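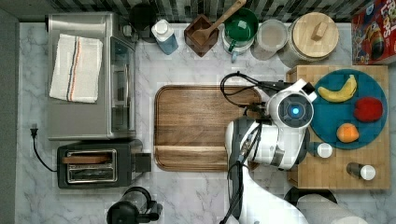
Counter update
by Paula Bogdan
20/05/2025

I said in April that I would redo the kitchen counter, and I finally did it over the weekend. It took most of an afternoon, including the time I spent wiping crumbs out of places I didn't know had crumbs.

The toaster oven stays on the left. I tried it on the other end for a week and hated walking over there with a hot tray. The two-slot toaster sits in front of it. My sister thinks I should get rid of one of them, but the oven takes forever on plain toast and I eat plain toast every morning.

The walnut-brown cutting board now lives in the middle full time. I used to keep it in the cabinet under the sink and pull it out for anything juicy, then put it back. It's heavy, and I got tired of that. It has a groove around the edge, so tomatoes and roast chicken go there. The striped bamboo board is on the right for bread and for setting things down. Fruit goes on the teal plate. I had a big bowl before, and the oranges at the bottom kept going soft on me.

Jars, the utensil holder and the cereal are along the backsplash. Cereal is supposed to go in the pantry. We'll see.

I oiled both boards with Lastska, which cost 13 dollars and smells like nothing. Two coats on the dark one, one on the bamboo. The marble still needs to be sealed. I have a can of Ekura stone sealer in the garage from the last apartment and need to check if it's any good.

Next is the drawer with the lids in it.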